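4.2 Storage of offcuts in small workshops

Of the 342 workshops that returned the form, 178 said they kept short pieces of timber for later use. The rest burned them, gave them away or put them in the general waste. Keeping was more common where the owner also did the cutting, and less common in shared premises such as Ravier, where bench space is let by the month.

Respondents used the word "offcut" loosely. Some meant anything too short to sell, others only pieces with at least one square end. We did not correct for this, and the totals in Table 3 should be read with that in mind. Most workshops had no written rule on how long a piece could stay on the shelf - the usual practice was to clear out when the shelf was full, often in July before the summer closure. At Carrasco the limit was 20 weeks, after which pieces went to the boiler.

Small blocks were the hardest group to place. They take up little room singly but are rarely sorted by thickness, so a usable piece is often overlooked and a new one cut (Figure 5).
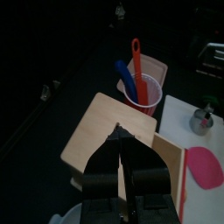
Figure 5. A small block of pale wood beside an open wooden box.

Berenice Escobedo, commenting on a draft of this section, wrote that thickness matters less than species in her experience, and that a mixed shelf is searched once and then ignored. Our form did not ask about species, and we cannot test this with the present data.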